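Plivcombe repair evenings pass 850 mended items

3/9/22

The monthly repair evenings in Plivcombe have had their best winter yet, with 852 lamps, toasters, zips, radios and wobbly chairs now mended and sent back home with their owners.

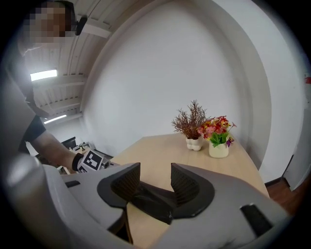
February was the busiest session so far. The queue went out of the door and past the bakery before the kettle had even boiled, and people were still arriving at closing time with bags of bits (one family brought a music box in three separate envelopes!).

Orvokki Oksanen started the evenings after a hall clock of her grandmother's stopped and the only quote she could get was more than the clock was worth. She learned to fix it herself over a long, wet autumn, and then found that half of Terari Street wanted to know how she'd done it.

"I love the moment when somebody takes the back off a thing for the first time," she said. "They go very quiet, and then they start asking questions and you can't stop them."

Sewing has been the big surprise of the year. The mending table began with one borrowed machine and now has a waiting list, mostly teenagers with jeans and school bags, and a darning class will run alongside it from next month. Bicycles are back too, weather allowing, in the yard behind the hall on Brustmont Lane.

Not everything can be saved. Microwaves are still off the list for safety reasons, and so is anything with a cracked screen. But the success rate is wonderfully high, and even the hopeless cases get stripped for screws, springs and plugs, all of which go into the spares drawers for somebody else's lamp.

The group would love to reach 1,000 repairs before the summer break, and on present form it should manage it with time to spare. More hands are wanted, especially anyone who knows their way round an old record player.

The next evening starts at 6.30pm. Entry is free, with a jar by the door for tea and biscuits. Please bring no more than two items each, and any missing screws if you still have them.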